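How to set up a slipper shelf by the door (and keep it that way)

Posted June 2019 by Ayana Mersha

Quick one today. We went shoes-off at the Larkorwood studio in January and for weeks there was a heap of slides inside the door. People kicked them off, somebody tripped, you know how it goes. Now there's a low shelf and a system. Takes 20 minutes once you have the parts.

What you need

A low shelf. Board top, metal frame. Ours is the Lencho, but any low one works
Slides or slippers, foam if you can get them
Damp cloth, drop of dish soap
Old towel
Masking tape

Step 1. Measure first

Put the slippers on the floor side by side and measure the row. Then add a bit for the gap between pairs. I didn't do this the first time and ended up with the heels of one pair sitting on top of the other. Sent that shelf back. Kiros Sisay still brings it up.

Depth matters too. Longest slipper you own, heel to toe, should sit flat on the board. If it hangs over it will get kicked. Ours are wide in the strap so they eat up more room than you'd think.

Step 2. Place the shelf

Up against something flat, a wall or panel. Push down on each corner. On carpet it may rock a little at first, give it a day to settle and check again. If it still rocks, fold some card under the short leg.

Don't put it where the door swings. Open the door all the way before you decide.

Step 3. Wash the slippers

Foam slides are easy. Warm water, dish soap, wipe the footbed, wipe under the strap, wipe the sole. Rinse. Stand them on the towel till dry – not in the sun, mine shrank a half size. Never put them on the board wet, you'll get marks in the wood that dont come out.

Step 4. Line them up

Pairs together, left shoe on the left. Gap between the pairs so you can grab one without knocking the next. If two pairs are the same style, put the grays on one side and the beiges on the other, otherwise people walk off in one of each.
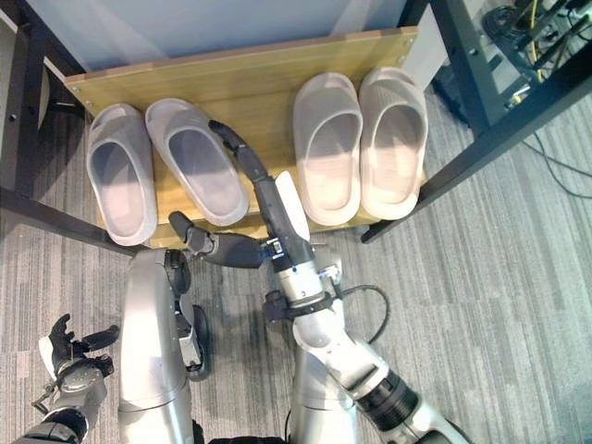
Gray pair left, beige pair right, gap in the middle.

A slipper sitting a bit crooked is fine. I used to fuss over this and it lasted until the first person came in. What you want is pairs that stay pairs.

Step 5. Mark the spots (optional)

Small bit of masking tape on the front edge of the board, one per pair, name or size on it. Peel it off after a couple weeks, by then everyone knows wich spot is theirs. Longer than that and the glue gets stubborn.

Upkeep

Wipe the board when you vacuum. Slide the shelf out, get the grit from underneath, slide it back. Slippers get a wash when the footbeds look gray (and if they were gray to begin with, go by smell).

More than a few pairs? Get a second shelf before you start stacking. Stacked slides slip off each other and you're back to the heap.

Next up is coat hooks, once Kiros finds the drill.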